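Civil Procedure and Access to Justice
Handout 5: Fee shifting and the small claim
Notes by Kálmán Bognár, for the seminar of 4/16/21

Read the Pretari file before class. You don't need the annexes, except the bill of costs.

1. Where we left off

Last time we took the usual defense of the "loser pays" rule at face value. It goes like this. A person with a good claim shouldn't have to spend the value of the claim to win it, so the losing side covers the winner's legal costs. Weak claims stay out of court and strong ones come in. I said then that I had doubts, and these notes are mostly the doubts.

The first one is simple. The rule assumes people know whether their claim is strong. Most don't. A tenant with a dispute over a deposit has a lease, some emails and a feeling of having been cheated. If she is told she may owe the landlord's lawyer on top of her own, she will often drop it, and the strength of her case has very little to do with that decision.

2. Pretari v. Oltov

The claim was for $300. Pretari had paid a deposit on shop fittings which Oltov delivered late and then refused to take back. Oltov's written terms said the losing party in any dispute would pay "all reasonable costs." Pretari lost on a notice point (read clause 12 and decide for yourself whether it was clear) and was then handed a bill of costs running to 49 entries.

Questions about "reasonable" usually get treated as arithmetic: hourly rate, number of hours, cut a bit off the top. I'm not convinced. A rate can be perfectly normal and the total still absurd next to what the parties were fighting over. Some judges look at that gap. Others say proportion is for the legislature and sign the order.

Note also who wrote the clause. It reads as if it cuts both ways – and on paper it does – but a supplier that litigates often can spread a loss over many cases. A customer who sues once in her life can't.

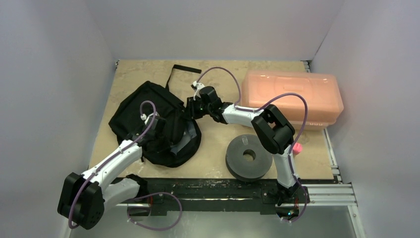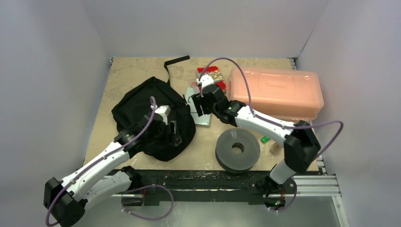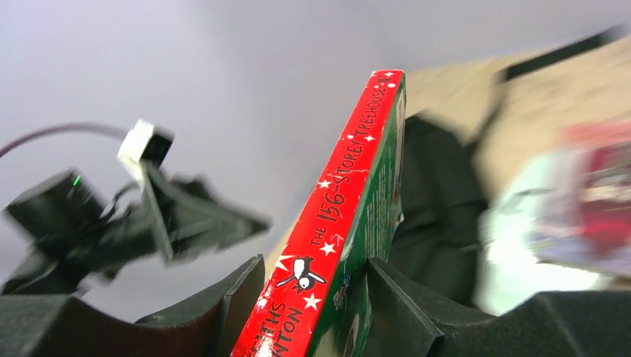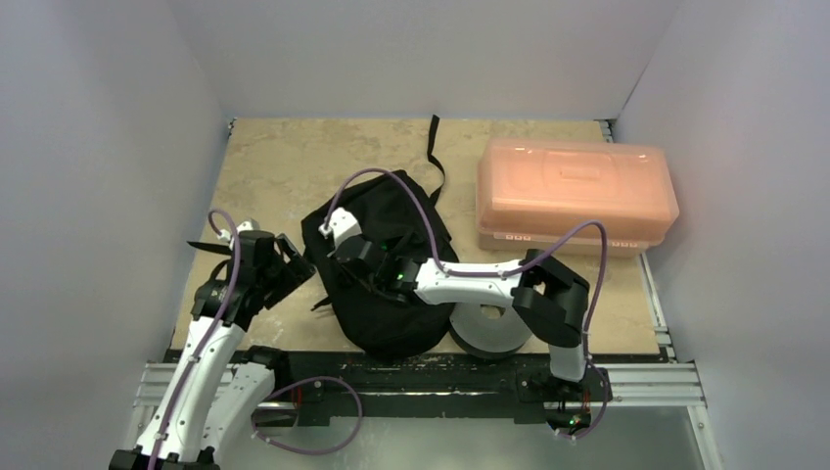 Arsalan Swati disagrees with most of section 2 and asked that it be said in the notes. In his view the clause did what it was meant to do, Pretari had legal advice before filing, and a court that trims costs because the claim was small ends up making the winner pay for being sued. He would keep the full award and put the money into better advice at the start.

I take the point about the winner. I'm less sure about the advice. Every reform paper I have read since law school promises better early advice, and few of them say who will fund it after the pilot ends.

3. Fixed costs

The common compromise is a table: for a claim of this size, the winner recovers this much and no more. It's predictable, which counts for something. Ask, though, who sets the table and how often it gets updated. In Lodhi v. Handus the figures were so old that they covered little beyond the filing fee, and the party with money simply outspent them.

For June: two pages on whether a one-way rule (claimant recovers if she wins, pays nothing if she loses) would have changed the result in Pretari. Cite the clause, not my summary of it.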